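TALK NOTES - village hall version, 20 mins plus questions
Working title: Who ate where. Tables, kitchens and how we stopped (or didnt stop) eating together

Before start: check clicker. Water. Ask Isla if the back row can hear. Don't read from the page!!

OPENING
Start with the question. Hands up who ate at a table last night. Then hands up who ate at a table with someone else. Wait for it. Let them look round at each other.
Then: hands up if the table had to be cleared first. Usually gets a laugh. Leave it a second.
Say who I am, quick. Not a historian, not a proper one. Was a school cook, then did the oral history course, then couldn't stop.
Thanks to Salamatu Nyarko for the invite and for the sandwiches.

WHERE THIS CAME FROM
The Owen letters. Found in a box of sheet music, bought for the sheet music. 1,177 pages, most of them dull. Weather, chapel, somebody's leg.
But the meals. She writes down every meal and where people sat. Father nearest the fire, lodger by the door, her mother hardly sitting at all.
READ: the bit about the lodger and the gravy. Page with the green sticker. Slow down, I gabbled it last time.
Point: you can work out who mattered in that house from the chairs.

THE ONE TABLE HOUSE
Most houses, one table. Everything happened on it. Bread, ironing, homework, laying out the dead (pause, don't milk it).
So a meal was a thing you had to make room for. Put away the sewing. Wipe down. Cloth on. Then it was a different table.
Alun Powell's gran: the cloth went on even when there was only bread and dripping to go on the cloth. He still has it. Has a burn in it the shape of an iron.
Ask if anyone had a rule about the cloth. Take two answers only, last time this ate ten minutes.

THE FRONT ROOM
Good table nobody sat at. Sundays, funerals, the minister.
Berwyn Howells interview, play clip if the sound works, if not just say it: "We had a table we polished for visitors and we didn't have any visitors."
Cost of the thing. Paid off weekly. His mother still paying when the veneer lifted.
Compare with kitchen table, never polished, scrubbed with soda till the grain stood up. Which one did they keep when she died? Kitchen one. All four of them wanted it. Fell out over it.

EVERYDAY TABLES NOW
(next three slides, keep moving)
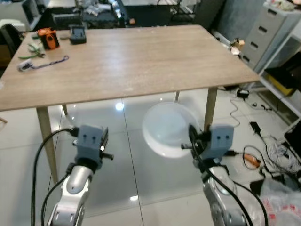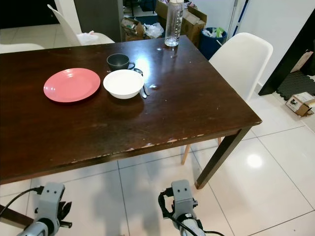
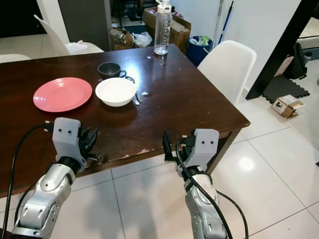 Slides 9, 10, 11. Tables, bowls, odds and ends.

Back to the survey. Small one, mine, don't oversell it. Went out in November through the library and two surgeries. Asked people to write down where they ate for 5 days, each meal, and what had to be moved first.
What had to be moved, best bit of the whole thing. Post. Laptop. Post again. A jigsaw that had been there since the summer. Someone's tax. A cat (several cats). One just says "everything".
So we're back to the one table house! All those years getting the ironing and the sewing off it and now the office is on it instead.
Worth saying twice.

Careful here: don't do the "phones are ruining families" bit. People expect it and they nod and stop listening. The Owen family read the newspaper at meals, father anyway, and nobody spoke till he turned the page. She says so. Page with the yellow sticker.

EATING ALONE
Change of pace. Put the lights up a bit if poss, Mali has the switch.
Half my replies were from people living alone, or it felt like it, haven't done the sum properly. Say that if asked.
They wrote the longest answers. One man sets two places, has done for six years. One woman moved the table to the window so she could see the bus come in, has her tea when the 5 oclock one does. Says she knows all the drivers now.
And one who got rid of the table altogther, sold it, bought a good armchair and a tray. "Never been happier." Include her!! Otherwise it all gets a bit mournful and that isn't fair on her.
Mali Landeg runs the Lastance lunch on the estate. Long tables, not little ones, on purpose. With little ones the same four sat together every week and anyone new stood there holding their plate. Long ones, you just go on the end.
She also stopped doing place mats. Looked like reserved seats.
Ask Mali to stand up / wave. Check with her first.

SCHOOL DINNERS (cut if running over)
My own patch so I go on. Be strict.
Old way: eight to a table, big one at each end serving. Somebody always got the skin off the custard. Everyone over fifty in the room will groan at this.
Then trays and the hatch. Quicker, got everyone through in two sittings where it had been three. But no one passed anything to anyone any more.
We tried going back for a term. Noise was shocking. Food waste went down, or the bins were lighter to carry at any rate, we didn't weigh them and we should have.
Gravy jugs. Tell the gravy jug story only if they're a nice crowd.

SIZE AND SHAPE
Round v long. Round is kinder, everyone says so, but a round one doesn't go against a wall, and most kitchens here need the thing against the wall.
Drop leaf. Gate leg. Marvellous, and everybody has trapped a finger in one.
Show and tell: the 1,800 mm question. Somebody always asks how long a table for six. That's my answer, 1,800, and eight if they like each other.
Don't get drawn on extending ones.

LAST BIT
Go back to the Owen girl. Last letter in the box. She's married, own house, first table of her own. Doesn't say what it looks like, just says who is sitting where. She's put herself nearest the fire.
Read it straight. No comment after. Sit down.

QUESTIONS - likely ones
Where are the letters now? County record office has been offered them, waiting to hear.
Can I see my own answers from the survey? Yes, email, Isla MacBrayne has the list.
Is it true sitting down makes you eat less? Don't know. Say don't know.
What table have I got? Pine, wobbly, folded beer mat under one leg. Currently under a pile of survey forms.

AFTER
Collect green and yellow stickered pages, left one behind in the last place.
Give Berwyn a lift.
Sign up sheet for recording, pens!!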